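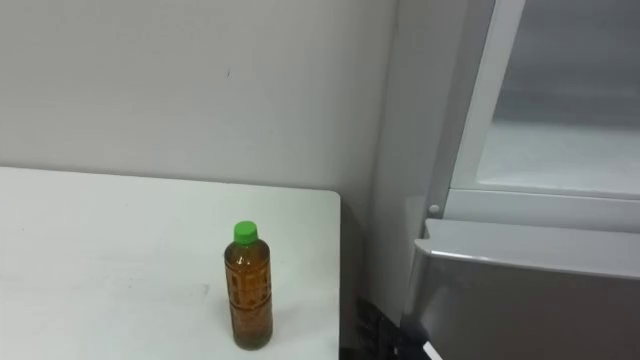

The white table by the wall, morning.

October

Up at 6:30 to work on the reading group list before work. We have settled on Middlemarch for the winter, which at 800 pages means starting now if we want to be through the last book before spring. Diễm Bùi wants to do it in the eight parts it was first published in, one part per meeting. I had proposed four meetings. Hers is the better plan and I wrote back to say so.

The Culley Library has agreed to let us have the upstairs room again. It seats 65, far more than we need for the regular meetings, but we will want it for the talk on George Eliot's letters. Last year's Gaskell evening filled it and people stood at the back. The library wants the notice by the end of the month so it can go in their mailing, which reaches 500 households.

Spent my lunch break at Mornus Books looking for a second copy. My old one has split at page 349 and the back half comes away in my hand. They had two, one with very small type and one with somebody's notes in green ink all through the Casaubon chapters. Bought the green ink one. The notes are mostly about Dorothea's sister, whom the writer liked a good deal more than I do.

Rain in the afternoon. Leinonen Street was backed up as far as the bridge and I got home late.

After supper I read the Prelude and the first three chapters. I had forgotten how early the jewels come in, and how funny that conversation is. Made a page of notes for the first meeting. I still have no good question about Mr. Brooke.

To do: send the notice to Culley, ask Diễm if she can bring the big teapot, find out if the Omov Players are still doing their Silas Marner reading in the spring. If they are, we could go as a group.

Bed at 11.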